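Wrapping a single rose – paper keeps bunching up, help

Kvaran Crafts Board > Flowers, Wreaths, Gift Wrap
23 posts in this thread

stemfirst_liv
ok so I need to wrap single red roses for my cousin's thing in November. one rose each, pale blue paper, tied at the bottom. Did a few tonight and they all look like a burrito. Paper bunches around the stem, leaves stick out the sides, one leaf just came off in my hand. What am I doing wrong?? Using the Guson tissue, the 4 sheet pack, because it was there.

kevagu
tissue is your problem. way too floppy for one stem, nothing to hold it up. Get kraft or the waxy florist stuff

mayuree_t
Disagree w/ kevagu. Tissue is fine if you double it. Problem is usually the leaves. Are you stripping them?

stemfirst_liv
no?? I like the leaves

mayuree_t
Strip the bottom half. Keep the top few. You can't roll paper tight over a bunch of leaves, they push it open again. And they rip off anyway, as you found out

Abelardo C.
Please don't strip everything. A bare stem looks like a pencil with a hat. I worked the counter at my aunt's shop for years and we left leaves on almost all the way down, just folded them up along the stem before rolling. Gently. They bend more than you think.

kevagu
with real roses maybe. are these real or fake, OP? matters a lot

stemfirst_liv
mix. practicing on fake ones, real ones come later. Didnt want to waste the good ones

kevagu
ok then forget half of what I said. fake leaves on a wire you can just bend flat. the cheap ones pop off if you look at them, dab of hot glue and move on

Abelardo C.
Fakes are stiffer though, so she'll get used to a stem that behaves and then the real ones won't. I'd practice on at least one real rose before the day.

efrain_b
coming in with how I do it, works on both

1. Lay the paper as a diamond, point at the top. Not a square. Everyone does square.

2. Rose goes on the diagonal, bloom up past the point. Whole bloom clear of the paper. If the petals are down inside you'll crush them when you roll

3. Fold bottom corner up over the stem end first. THEN the sides. Left over, right over, loose at the top and tight at teh bottom

4. Pinch where the stem starts to feel thin, tie there. Ribbon, twine, whatever

5. Leave it alone. Stop fixing it

Abelardo C.
Step 3 I do the other way, sides first and then tuck the bottom. Otherwise you get a lump right where the ribbon goes.

efrain_b
lump holds the ribbon up tho. without it mine slides right off

mayuree_t
Team lump.

stemfirst_liv
trying it now. do you all cut the paper down or use the full sheet? full one seems huge for one rose

mayuree_t
Cut it. Way too much paper is half of why it bunches. You want enough to go around the stem and overlap a bit, that's all

kevagu
I use the full sheet and fold the top down for a collar, hides the creases. but thats with kraft

efrain_b
This is the kind of thing I mean by too much paper around the stem
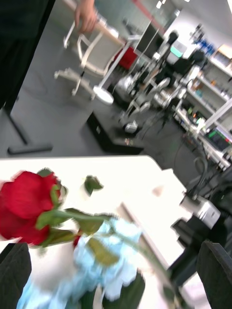 Pale blue like yours I think. Bloom is nice and clear, thats right, but all the bulk is down at the lower stem and the leaves are going every direction. Cut that sheet down and fold the leaves up first and you're most of the way there.

stemfirst_liv
oh wow yes thats exactly my burrito. same loose leaf and everything lol

Abelardo C.
I like it honestly. Soft folds look better than a tight cone, a tight cone looks like a gas station rose.

kevagu
nothing wrong with a gas station rose

mayuree_t
The soft folds are fine, they're just in the wrong place. Want them up behind the bloom.

stemfirst_liv
ok update – cut the sheet, diamond, leaves folded up, lump. SO much better. Ribbon still slides a little. Anyone tried the Vultach grip ribbon?

efrain_b
tried it, too shiny next to tissue imo. twist of floral tape under the ribbon, cheaper

Abelardo C.
Seconding the tape. One turn, green, under the paper edge so it doesn't show.

stemfirst_liv
have tape somewhere. will look after dinner, thx all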